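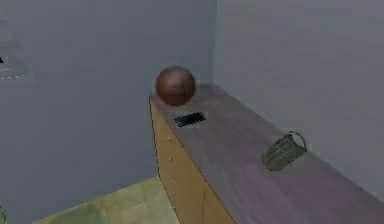

浅灰墙角与木质矮柜（效果图）

Trorum 内墙哑光面漆
货号：3589
系列：Luvivholm 灰调
供应：Ukeo 涂装材料

产品概述
Trorum 为水性单组分内墙面漆，干膜呈哑光，适用于抹灰层、石膏板、纤维水泥板及状态完好的旧乳胶漆墙面。可滚涂、刷涂或无气喷涂。本品不用于外墙、地面、长期浸水部位，也不作为金属防锈涂层使用。淋浴区内侧墙面请选用防水体系。

规格
包装：20 升塑料桶，带密封圈
光泽：哑光
稀释剂：清水
配套底漆：Trorum 内墙封闭底漆
耐洗刷：2000 次，样板按两道面漆制备并完成养护
调色：出厂预调，门店可按 Luvivholm 色卡补调
储存：密封，阴凉处，防冻

颜色
Luvivholm 灰调分冷灰、中性灰和暖灰三组。冷灰组在北向房间会显得更蓝，暖灰组在白炽色温灯光下偏米。屏幕显示与纸质色卡均不能替代实涂样板。建议在同一房间的受光墙和背光墙各涂一块样板，完全干燥后分别在白天和夜间查看，再确定色号。哑光漆膜湿态时颜色偏深，请勿以湿膜对色。

同一墙面应使用同一批次。批次号印在桶盖侧面和标签右下角。若一面墙需用多桶，先将各桶倒入大容器混匀后再施工，即使批次号相同也按此处理。

基层要求
基层须坚实、干燥、清洁，无浮灰、油污、霉斑和起壳。新抹灰层需充分养护，碱性和含水率降至涂装允许范围后方可上底漆。旧漆面先用刀片划格检查附着力，有成片剥落的应铲除至坚固层。高光旧漆面需整体打毛。粉化墙面用手掌擦拭仍沾白粉的，先除粉，再用封闭底漆固结，不可直接涂面漆。

腻子修补处吸收性与周围不同，必须局部补底漆，干后再做一道整体底漆。省略这一步，侧光下会看到修补轮廓，面漆加涂一道通常也遮不住。
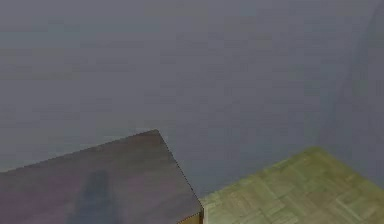
文：Tiongson
Ukeo 产品技术部 技术文档编辑

施工
开桶后用低速搅拌器自下而上搅匀，避免卷入气泡。首道可加少量清水，末道不建议稀释。各桶加水量须一致，现场应记录。

滚涂选用短毛至中毛滚筒。先用刷子切边，切边宽度不宜过大，并在切边未干时滚涂大面。每次滚涂从墙顶到墙脚连续完成，相邻滚幅湿边搭接，最后一遍收光方向一致。中途停工应停在阴角或门窗框处，不要停在墙面中部。

无气喷涂时，喷枪与墙面保持垂直，匀速移动，每枪覆盖前一枪的一半。喷涂后是否回滚，应在整个房间内统一。喷涂面日后用滚筒修补，纹理会有差别，建议预先留出同批次余料，并在交付文件中注明原施工方式。

两道之间必须表干，用指背轻触不粘，且颜色整体均匀后再涂下一道。低温或高湿环境下间隔相应延长。不要用热风机直吹墙面加速干燥，易造成光泽不匀和细裂。

用量
理论涂布量随膜厚和基层粗糙度变化，标签所列数值以光滑石膏板为准。以 Ukeo 样板房项目为例，实涂面积 900 平方米，墙面为细抹灰，损耗几乎全部来自切边、滚筒吸附和桶底残留。订货时建议按实测面积计算，扣除门窗洞口，再另计修补余料。

常见问题
滚筒接痕：多为湿边已失，或基层吸收过快。干透后轻磨，整面重涂，不建议点补。
发亮：哑光漆膜局部受反复摩擦后光泽升高，常见于开关周边和走道转角。清洁时用软海绵蘸中性清洁剂，轻压擦拭，不用百洁布和去污粉。
针孔：搅拌过快或滚筒过干。静置消泡后继续施工，已出现针孔的部位打磨后补涂。
色差：先核对批次号与加水记录，再核对底漆是否连续。
浅色斑块：检查墙体有无返潮、返碱。原因未排除前不要覆涂。

养护与清洁
漆膜表干后仍较软，完全养护前不要擦洗，不要贴胶带或靠墙堆放重物。家具与墙面之间留通风间隙。养护完成后可湿擦，首次清洁请先在隐蔽处试擦。深色灰调更容易留下擦痕，门厅、楼梯间等高频接触部位可改用同系列的低光版本，色号通用，光泽不同，不可与哑光版在同一墙面拼接。

安全与废弃
施工时保持通风，喷涂须佩戴防雾滴口罩和护目镜。溅入眼睛立即以大量清水冲洗并就医。工具用毕立即水洗，洗涤水不得倒入雨水井。空桶沥净后按当地规定回收，桶内余漆不要与其他品牌混合保存。

订购
门店预调色现货，可当日提取。补调色号周一集中排产，调色后的产品不接受退换。下单时请填写货号、色号、桶数和收货地址；同一工程分次订货的，另填首批批次号，仓库按此配货，无法配齐同批时会在发货前告知。

相关产品
Trorum 内墙封闭底漆
Trorum 细腻子
Luvivholm 灰调纸质色卡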